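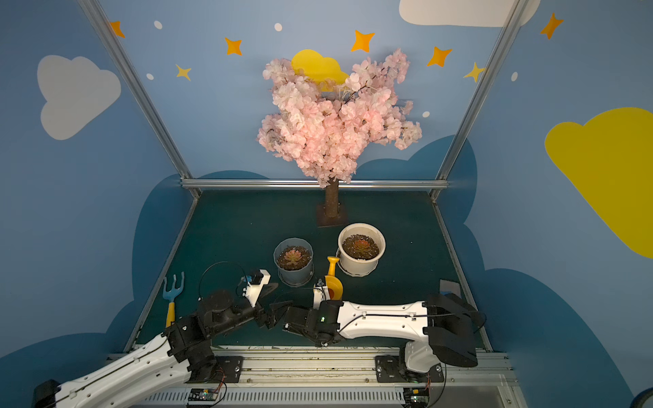 Ticket: Blossom tree leans, succulents sulk
Opened 28 November 2020
Site: Dikstead display garden
Status: open, like the last one

Reporter says the cherry tree sheds petals whenever the door shuts. It is artificial, so this is not autumn. Pressed the loose clusters back on and checked the base plate - sits flat now.

Succulents: reporter was watering every 2 days "to keep the tree company." Asked them to stop. Top inch of soil to be left alone until January.
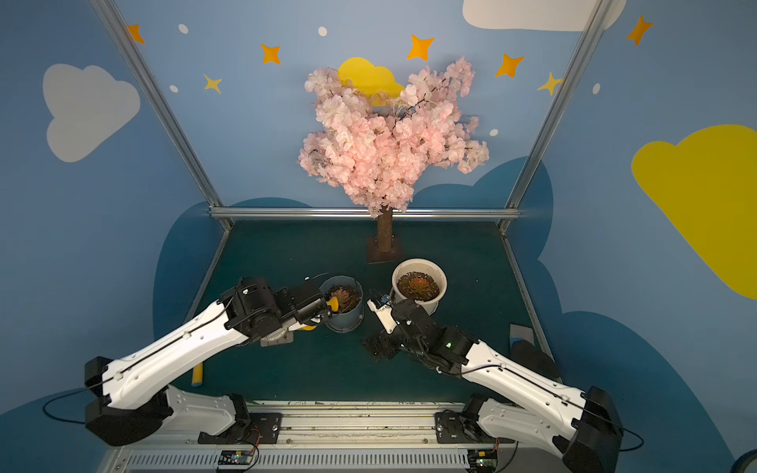 Does the tree need any care at all?

Dust it with a soft brush and keep the watering can away from it.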